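Vurbridge Makers Forum > Builds > Two-arm drawer bot, sim first

hadow_bench
Finally got both arms loaded in the sim at the shared shop! Goal is simple: open a drawer, put something in, shut it. I want 700 clean runs in there before the real arms get power.

tinsnips
Love it, but 700 runs in a sim tells you how good your sim is. Real drawers stick. I'd be on hardware by run 70.

hadow_bench
Fair, but I've already bent 3 finger tips on the bench — I'd like to keep the rest straight.

kerekes_fan
With hadow on this one. Are you randomizing the colors and lighting? My Standen build fell apart the minute somebody moved a lamp.

hadow_bench
Yep, colors, wall textures, clutter, all of it. Some of the rooms come out wild and I kind of adore them. Grabbed this one tonight: 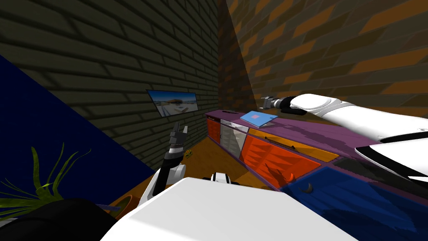
Robot's view, both grippers up, tablet on the purple counter

kerekes_fan
Oh that's great!! Orange drawers, a blue one and a purple top. Is the right arm going to clear that brick wall? Looks close.

tinsnips
The shadows are better than I expected, I'll give you that. Still say drawer friction is what gets you.

hadow_bench
Friction is next — I'll randomize that too and post numbers. Does anyone have a spring scale I can borrow in May?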